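From: Nicanor Palma
To: Flekside shop list
Subject: Re: Shelf picking, wrist cable and grip

On Tuesday Shoaib Kakakhel wrote:
> Two questions before I order parts. Are you still running the hand
> at the default grip limit? And did the Skondo bracket fit without
> drilling? Mine is 3 mm off on one side and I don't want to cut it
> if there is another way.

Shoaib,

No drilling. I slotted one hole with a round file and put a washer under it. If yours is off by that much, check that the spacer isn't in backward. I did that the first time.

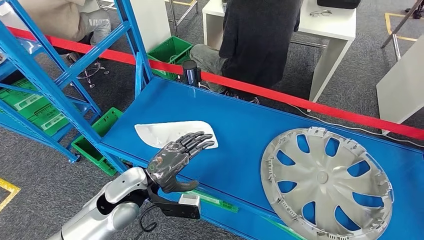
Grip limit is next on my list. The default is 600 in the config and I have it down to 40 for closing on thin parts, then it steps up once contact is detected. The white curved piece is the one I care about, as it lies flat on the blue shelf and gives the fingers very little edge to get under. The hubcap should be easier with all those openings between the spokes, so I'm leaving it until the thin part works. Plan is to come in with the hand open, thumb low, and drag toward the front of the shelf before closing.

The cable under the wrist still hangs in a loop. I want a clip on it before I raise the speed past 30 percent. If anyone has a spare from the Ocampo kit, I'll take it.

Kundano branch is pushed. Logging is at 3000 samples per run, which fills up fast, so clear the folder when you're done. I'd like to see your wrist offsets if you have them written down somewhere.

Nicanor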